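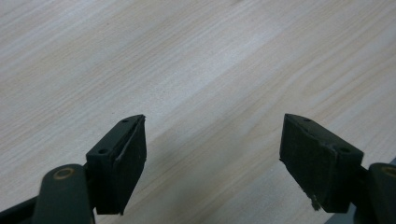
Gripper fingers open over the bench. Pads are getting ragged, mostly on the right one.

Replace the pads, the fingers or the whole hand-held gripper? Budget is 3040

Posted by benchleg_ohio, Aug 11, 2019

I run a small shop where we try out pick and place jobs for customers before they commit to a robot cell. We have one hand-held gripper with a camera on it. One of us does the job by hand with it, and we work out from that what an arm would need to do. It was bought used in May and came with no paperwork.

As you'll see, the pads on the inner faces are wearing along the top seam, and the right one has a frayed bit hanging off the lower end. The finger blocks themselves look scuffed but I can't find a crack. The linkage still moves freely. I haven't measured the play in it.

I have $3040 left in the equipment line for the year and I need to send in a request this month. What I have been quoted:

Rarier, full replacement gripper, 2000
Ulitz, pair of fingers with pads already on plus the linkage rebuild kit, 1436
Penrose, pad material only, 100 for a sheet

I can't buy the Rarier and the Ulitz kit both. We mostly handle small cartons and plastic caps, nothing sharp and nothing heavy. What would you put in the request? I would also like to have something left for spare pads, and I don't know how many sets a sheet makes once you allow for mistakes.

Phong Châu

Pads first. They are a wear part and should be in your budget as a supply, the same as tape or gloves. Order the Penrose sheet now out of whatever small purchases account you have and don't wait for the yearly request.

Before you cut anything, take the old pads off and look at the face of the block under them. If it is flat and clean you can glue new ones on. If the old glue has pulled chunks out of the face, new pads will lift at the same spot and you are buying fingers anyway. Trace the old pad onto card before you throw it out. On yours I would trace the left one, the lower end of the right one looks too far gone to copy. Assuming both are the same shape, flip the tracing for the other side. Check that with a ruler.

Then do the linkage. Close the fingers on a flat steel rule and try to rock each fingertip sideways with your thumb. Do it ten times or so and write down what you get. If there is movement you can see, the rebuild kit is worth asking for. If not, I would not spend 1436 on a tool that only needs pads. A picture won't show play in a joint, so I can't tell you which it is.

For the request itself I would write it this way. Line one, pad material, 100. Line two, replacement gripper, 2000, to be kept as the second unit. Total 2100, which leaves you 940. With two units you can keep working while one is apart on the bench, and for a shop that bills by the trial day that matters more than having one very fresh gripper. Ask Rarier in writing whether their pads are sold separately and whether your camera mount fits theirs. We had to make an adapter for ours and it cost us a week.

On sheets, I never plan on full use. Lay out the tracing on the sheet size before you order and take off one pair for bad cuts.

gluepot77

just buy the new one. you have the money, used stuff with no paperwork is always a headache

mdelcourt

I'd lean toward the Ulitz fingers, but only if they will confirm the hole spacing. Yours have a small hole near the tip and a bigger one toward the outer end, so send them a drawing with the distance between the two and both diameters. We ordered a set for a Rarkis hand without doing this and they didn't line up. Returns were allowed but we paid the freight both ways.

Also ask if they will split the kit. The 1436 covers fingers and linkage together and you may only want half of it. Get the split price before the request goes in, it is hard to change the amount later.

Agree with Phong on tracing the pads. Use thin card, the corrugated kind is no good for this.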